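Keeping the Folding Cell in Order: A Conversation With the Prommont Workshop

The paper-folding cell at the Prommont site has been in regular service since July. It consists of one robot arm, one gripper and one work surface, and it is looked after by a single technician on the day shift, with a second available in the afternoon. The equipment was supplied by Protora and installed by Awad, the contractor that also maintains the packing line in the same building. For this issue of the bulletin, we spoke with the technician responsible for the cell about its setup and its upkeep.

The working day begins at 6:30 a.m. with an inspection that takes place before the arm is powered. "I start with the finger pads," the technician said. "They are rubber, and rubber picks up paper dust. Once they are dusty they slide on the sheet, and then the crease goes wherever it likes." The pads are wiped with a damp cloth and left to dry while the rest of the inspection is completed. They are replaced after 3,000 folds, or sooner if the edges have begun to round.

The gripper body receives a separate check. It is a molded plastic part with square recesses across its face, and small scraps of paper tend to lodge there. The technician clears them with a soft brush. Compressed air was used in the first weeks and was given up after it blew dust into the wrist joint. "That cost us an afternoon," the technician said. "Awad sent a person over, we took the cover off together, and it was cleaned by hand. The brush takes longer, but I have not had that cover off again."

Alignment is the next concern. The work surface carries a printed grid, and the sheet is placed against it according to a setup card kept in a drawer at the cell. The arm is then moved to 4 reference points on the grid. At each one, the technician compares the position of the gripper with the printed line. If any of the points is off, the full calibration routine is run again before work begins. The routine takes 53 minutes, and the technician prefers to schedule it at the end of a shift where that is possible.

"People ask why we don't just correct the one point," the technician said. "You can, and the next morning two others are off. I would sooner lose the hour."

The choice of paper has also required attention. The cell was first set up with a stock of 170 grams per square meter, supplied by Bresia, and the force settings were written for that weight. A lighter stock was tried later in the summer at the request of the design office. The settings had to be reduced twice before the sheet stopped wrinkling under the pads, and both sets of values are now recorded on the setup card. The technician asked that any further change of stock be announced to the workshop a week in advance — a request that has since been added to the site procedure.

Asked which part of the job needs the closest attention, the technician named the moment at which the gripper comes down against the base of a fold. 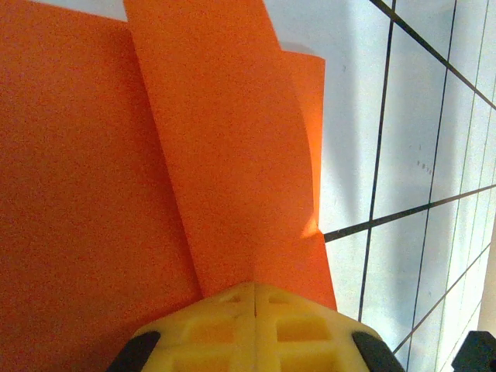

"If the pressure is low, the crease is soft and the paper lifts again as soon as you let go," the technician said. "If it is high, the pads mark the sheet. I watch the first folds of every batch from the wrist camera, and I change the force in small steps. One step, then one more fold, then look again."

The camera itself is cleaned weekly with a lens cloth, and its bracket is checked for play at the same time. A loose bracket was the cause of the only extended stoppage to date. The view had shifted slightly, and the positions taken from it had shifted as well. The screws have since been marked with paint so that any movement can be seen during the morning inspection.

Spare parts are held on site in limited numbers. The workshop keeps two sets of finger pads, one gripper body and one camera cable. The technician would like to add a second gripper body before the winter period, when deliveries to Prommont are slower, and the request is under review.

The technician also keeps a handwritten log at the cell, in which every adjustment is entered with the time and the paper stock in use. Entries are copied into the maintenance system at the end of the month. "I would like the afternoon shift to write more in it," the technician said. "Even if it is only that they wiped the pads."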